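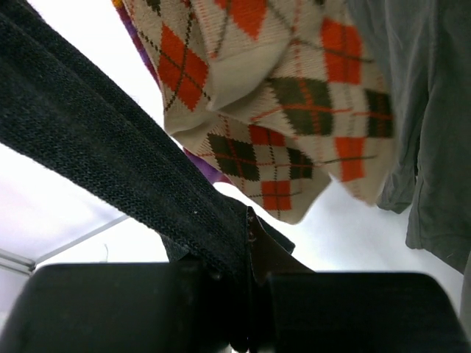
A customer review from December asks whether the long version stays up through a full shift in work boots, and adds that the last pair from another maker slid down to the ankle by lunch. It does for most people, provided the size is right. See the sizing notes.

# Sesia Long Sock, Black

Item no. 1112
Maker: Mosberg
Sold by the pair or in a bundle of five pairs

The Sesia is a plain long sock for work shoes and boots. It comes up to just below the knee and has a wide ribbed cuff. The toe seam is flat. There is no logo on the outside; the size is printed inside the cuff.

## Details

- Wool, nylon and a little elastane
- Reinforced heel and toe
- Left and right socks are the same
- Colors: black, charcoal, navy
- Small, medium, large, extra large

## Sizing

Go by shoe size first. If you fall between two sizes, take the smaller one, as the knit relaxes after a few washes. The cuff fits calves up to 23 inches in extra large. For a wider calf, look at the Arnardóttir open-top sock, which has no elastic in the cuff.

## Washing and drying

Turn the socks inside out and wash them warm with similar colors. Skip the fabric softener. Black and navy pick up lint from towels, so wash those separately.

Do not tumble dry. Heat wears out the elastane long before the wool goes. Hang by the toe, one sock to a clip, and keep them off radiators. A hanging rack with clips works well if you wash several pairs at a time. 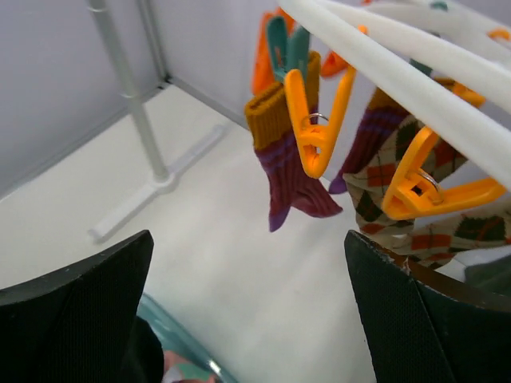
*Socks and clothespins on a white plastic hanging rack.*

## Shipping and returns

Orders leave our Namport warehouse within two working days. Unworn pairs can be returned with the band still on. Bundles must come back complete.

Crews and uniform buyers can order by the carton of 100 pairs, one size and color per carton. For orders over 700 pairs, write to us first so we can confirm a delivery date.

Page updated Nov 18, 2023. Charcoal in small is out of stock.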